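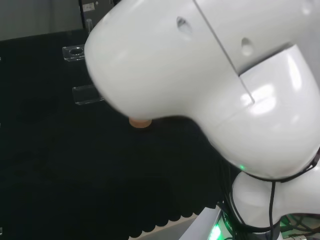

The Pronholm Gate thread (get a cuppa)

1/
Right, a few of you have asked what's going on with Pronholm Gate and why I've been cranky in everyone's replies all week. Short version: the base wants to shut the town-side gate and send all the traffic out the Flevdale end. Long version follows, sorry in advance.

2/
For the non-locals, Trudstead is the little strip of shops you hit when you come out of the base on McAlister Road. Bakery, barber, bottle-o, the noodle place, me. I do alterations. Mostly hems and zips, and a LOT of patches and name tapes sewn on the night before a parade by people who've known about the parade for a month.

3/
The gate is a two-minute walk from my door. Soldiers come across on their lunch break with a shirt under one arm, I sew, they get a banh mi, they come back, they pay, they go. That's basically the whole economy of our end of McAlister Road.

4/
The Flevdale gate is 8 km around by car. On foot it's not a thing at all, there isn't a path past the saleyards. If you're nineteen and you haven't got a car (plenty of them haven't) you're waiting on the bus, and the bus does not care about your lunch break.

5/
Now, the reason they've given is staffing. Two gates means two lots of guards and the Trudstead one is quieter. Fair enough as far as it goes! I'm not having a go at the people in the guard box, they're lovely, one of them has the best-hemmed trousers in the district and I'd know.

6/
But "quieter" was measured by vehicles. Cars. Nearly everybody who uses our gate is WALKING. I stood up at the meeting and asked whether pedestrians were in the numbers and there was a bit of shuffling of papers and then we moved on to the roundabout.

7/
The roundabout, for the record, took up most of the evening. I have never heard so many feelings about a roundabout.

8/
Sugeng Santoso from the noodle shop spoke really well, I thought. He said he didn't want the army to do anything special for him, he'd just like to know in time to decide about his lease. His comes up in December and so does the closure, if it goes ahead. Can't plan on a maybe.

9/

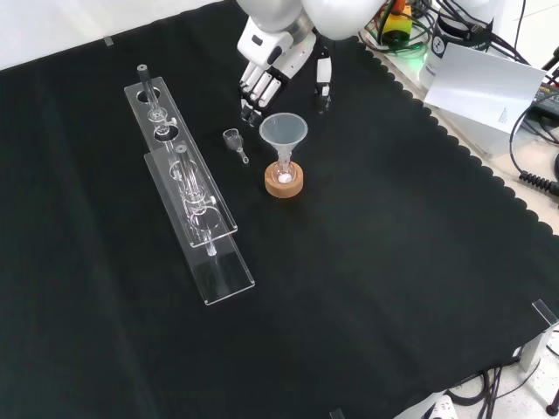
And that's my gripe as well, when you boil it down. I can move. I don't want to, I've only just got the light over the machine how I like it, but there are shops going in Flevdale and a sewing machine fits in a hatchback. What I can't do is sign for a place over there and then find out in November that the gate's staying open after all.

10/
Somebody asked in the comments why we don't just do drop-off and delivery on base. Love the optimism. I looked into getting a contractor pass and the form wants me to nominate a sponsoring unit, and every unit I've asked has said try the other one. Still trying! If you know a friendly quartermaster please send them my way.

11/
Also people don't hand over a dress uniform like it's a parcel. They want to stand on the box and look in the mirror and have me pin it while they tell me about their mum coming up for the march. You need the person in the shop.

12/
To be fair to the other side of this, there are folks on McAlister Road who can't wait for it to close. The school run and the morning shift change land on top of each other and it's a mess out front of the oval. Had a good yarn with a bloke from the corner house who can't back out of his own driveway till half past eight. He's not wrong, it's awful.

13/
What I'd like, and what I wrote in my submission, is for them to close it to cars and keep it open on foot. A turnstile and a card reader at lunchtime and after work. The driveway bloke gets his driveway, Sugeng gets his lunch crowd, the recruits get their patches on straight. I put a little map in and everything (hand drawn, very bad, the oval looks like an egg).

14/
Got an acknowledgement back, which said my feedback had been received and would be considered alongside other feedback. So it's in the pile.

15/
If you want to put one in as well, the forms are on the counter at the library and at the bakery, or you can do it online but the online one logs you out if you stop to think. Write it somewhere else first and paste it in. Ask me how I know.

16/
You don't have to agree with me, either. If you're on the driveway side, say so, and say what time it's bad, that's useful. The thing they haven't got is anyone's ordinary day written down.

17/
And if you're posted here and you use the gate on foot, PLEASE say that. I know you lot get moved on after a couple of years and it feels like someone else's town. You've still got to eat lunch in it.

18/
Few replies coming in already so I'll do them here. Yes, the barber has put one in. No, I don't know about the bottle-o, ask them. Yes, I'm open late the week of the march, same as always, and no, I can't do it in an hour if you turn up at five to closing with eight shirts and a sad face. I'll probably try though.

19/
Next meeting's at the RSL, 7 pm, date to be confirmed, I'll post it here when I've got it. Bring a chair if your back's dodgy, theirs are shocking.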